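Celtine Pro Shot Clock and Scoreboard Set

Indoor basketball | Club and school series
Product code: CEL-1083
Availability: In stock
Freight: Calculated at checkout

The Celtine Pro is a complete scoring set for one indoor court. It comes with a main scoreboard, two shot clocks, a control desk unit and the mounting hardware. It suits school gyms, council leisure centres and club venues that run junior and senior games on the same floor.

The main board shows home and away scores, game time, period, team fouls and time-outs remaining. Digits are red for the score and amber for the clock. Both colours stay readable under normal gym lighting, and there are three brightness settings for halls with a lot of daylight.

Shot clocks

Each shot clock shows 24 seconds or 14 seconds, with tenths in the final five. The operator resets them with two separate buttons, so there is no menu to get through during play. A strip of lights along the top and sides comes on when the shot clock runs out. A second strip comes on at the end of the period.

You can blank the shot clocks from the desk when there is less time left in the period than on the shot clock. For junior competitions that don't use a shot clock, switch them off at setup and they can show game time instead.
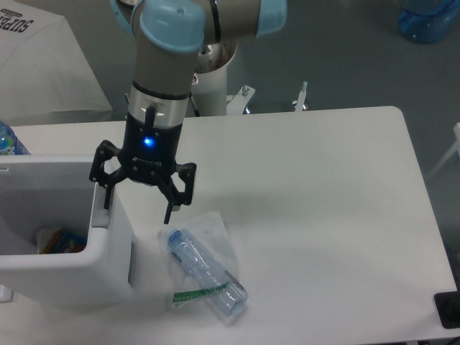
The desk unit has a rubber keypad and a small backlit screen. It talks to the board and shot clocks by radio, with a range of up to 74 metres indoors. A data cable socket is fitted as well, for venues where several courts run side by side and you would prefer a wired connection. Four radio channels can be set, one per court.

If the desk loses power, the score and clock are held in memory. Plug it back in, press Resume and check the figures with the referee before play restarts.

Mounting

The main board fixes to brick, block or steel framing with the brackets supplied. Plasterboard alone will not hold it. Shot clocks can go on the backboard support or on the wall behind the baseline. If your backboards fold up to the ceiling, order the Imhof swing bracket at the same time, as the standard bracket will foul the winch cable.

We recommend a licensed electrician for the power connection. Installation is not included in the price, but we can quote for it in most metropolitan areas.

In the box

Main scoreboard
Two shot clocks
Desk unit with power supply
Wall brackets and fixings
Spare keypad cover
Printed manual and laminated quick guide

Specifications

Game clock: counts up or down, 99:59 maximum
Score: 0 to 199 for each team
Team fouls: 0 to 9
Periods: 1 to 4, plus overtime
Horn: built in, volume adjustable, automatic or manual
Mains power: 230 V
Case: powder-coated aluminium, black
Front: impact-resistant polycarbonate
Warranty: 3000 hours of use or two years, whichever comes first

Optional extras

Possession arrow, Duroretti desk model
Imhof swing bracket for folding backboards
Padded carry case for the desk unit
Pralari portable stand for shot clocks (pair)
Protective cage for halls also used for futsal or indoor cricket

Common questions

Can it be used for netball or volleyball? Yes. Hold the Sport key for three seconds and choose from the list. Volleyball mode shows sets won in place of team fouls.

Can I add a second main board? Yes. It will copy the first one and runs from the same desk unit. Order it as a separate item.

Will it work with our older Celtine shot clocks? Only those with the round aerial. The older square models use a different frequency and can't be converted.

Customer review

"We replaced a board that had been dropping digits since before I joined the club. Setup took a morning, mostly because of the wall. Our score bench parents picked up the keypad in one game. I'd like the horn a bit louder on the lowest setting, but the higher ones are fine." Bezawit Tufa, 10 February 2021

Ordering

Schools and councils can order on account. For a written quote, or to check whether your wall is suitable, email a photo and the wall measurements to Cyrill Hauser in our sales office. Spare parts and repairs are handled by Zuleica Brito.

Returns are accepted on unopened items only. Please check the cartons for damage before you sign for the delivery.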